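Farah Nair: «El punto se dobla en la cama, nunca colgado»

Hablamos con la responsable de prendas de Cirdale un viernes, con prisas, entre dos entregas.
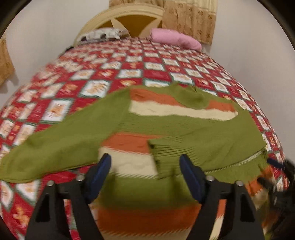 Lo primero, dice, extender. Mangas fuera, todo lo largas que sean. «La gente dobla en el aire y luego se queja de las arrugas.» Ella no usa mesa. Prefiere la cama, con la colcha puesta – «me da sitio por los dos lados y no me agacho».

Empezó en Drermont, en el almacén, doblando camisas. El punto llegó después. Le costó. «Una camisa se deja. Un jersey de lana se estira, se te va en diagonal, tiras de una manga y se viene todo detrás.»

¿Y las rayas? Se ríe. Le gustan las rayas, naranja y crema sobre verde sobre todo, porque le sirven de guía. «Si la raya de un lado no cae sobre la del otro, está torcido. No hace falta mirar mas.»

Su método, contado deprisa: boca abajo, una manga hacia dentro, la otra, y el cuerpo en 2 dobleces. El canalé siempre plano, que no quede pillado dentro. Sin perchas. Con Erhan Saraç, su compañero de turno, discute por eso desde diciembre. «Él las cuelga. Luego salen los picos en los hombros y me los trae a mi.»

Le preguntamos cuánto tarda. 40 segundos si la lana es fina, dice, y mira el móvil. Tiene que irse. Desde la puerta, una cosa más: «Los gordos abajo del cajón. Ponlo, que siempre se me olvida decirlo».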